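Zedby Hand-Held Gripper, Two-Finger, Ribbed

September 2018
By Hubert Camenzind
14 shares | 6 comments
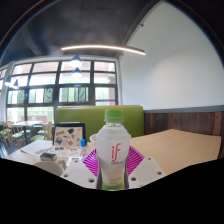 The Zedby is a two-finger gripper that you carry in your hand and use to record how a job is done, so a robot arm with the same fingers can be taught from the recording. The fingers are soft and ribbed, and they bend around whatever they close on. Bottles are a good first job for it. A coconut water bottle narrows toward the base, and hard parallel jaws tend to touch a shape like that along one short line. On the Zedby the dark gripping strips run down both lower sides of the bottle, and the cap and neck stay clear above. The magenta of the fingers is easy to tell apart from a white wrapper or a pale tabletop, which helps when you go through recordings later.

We sell the gripper as a kit. In the box are the handle, two fingers, two white mounting plates, a spare set of gripping strips, a camera bracket and a bag of screws. The camera is not included. Most buyers already have one, and the bracket takes the common small action types with a wide lens.

Weight without camera is 481 grams. The fingers open to 12 cm. Putting it together takes around 35 minutes the first time, with one hex key, which we supply. Tighten the plate screws last, after you have checked that the fingers meet in the middle. If they cross, loosen the left plate and start again from there.

The fingers wear. How fast depends on what you pick up, and glass with a rough base is the worst for them. The strips are glued and can be peeled off and replaced. The fingers themselves come in pairs and are matched, so please don't mix an old one with a new one.

Fingers fit the Selthorpe arm directly. For the Dirker arm you need the adapter ring, sold separately. We don't have a part for Grabner arms yet. A first batch is planned for December, and you can ask to be put on the list.

Guarantee is 12 months on the handle and plates. Fingers and strips are not covered. Orders of 6 kits or more ship in one carton, and the delivery charge is worked out at checkout.

6 comments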